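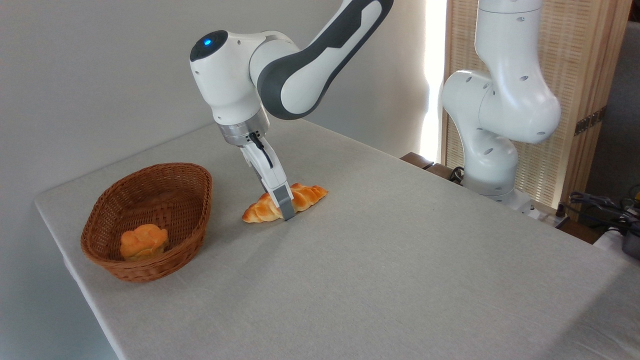 Par l'équipe du fournil, Treturville — 2019-12-06
Catégorie : Vos questions / Pains et viennoiseries

Vous m'écrivez beaucoup en ce moment, alors je regroupe tout ici !

Je peux congeler mes croissants ?
Oui, et je le fais tout le temps. Cuits, bien emballés dès qu'ils ont refroidi, ils tiennent un mois sans souci. Je les passe ensuite au four à 160 degrés, encore congelés, le temps de mettre la table.

Faut-il commander à l'avance ?
Pour deux baguettes, non. Au-delà de 40 pièces, prévenez-moi la veille avant midi — mon four n'est pas bien grand (et moi je dors un peu, quand même).

Vos croissants sont pur beurre ?
Pur beurre, toujours. J'ai essayé la margarine une fois, à mes débuts, on n'en reparlera pas.

Et les petits pains noués ?
Même pâte que ma brioche, avec moins de sucre. Ils sont parfaits avec une soupe, ou coupés en deux avec du fromage frais. Gardez-les dans un torchon, surtout pas au frigo !

Vous livrez ?
À Treturville et à Dekmont, oui. Pour Zullurholm, c'est trop loin pour moi, mais l'épicerie Akanda garde vos commandes au comptoir jusqu'à 18 heures.

Les stages reprennent quand ?
En avril. Les inscriptions se font à la boutique, et pensez à apporter un tablier.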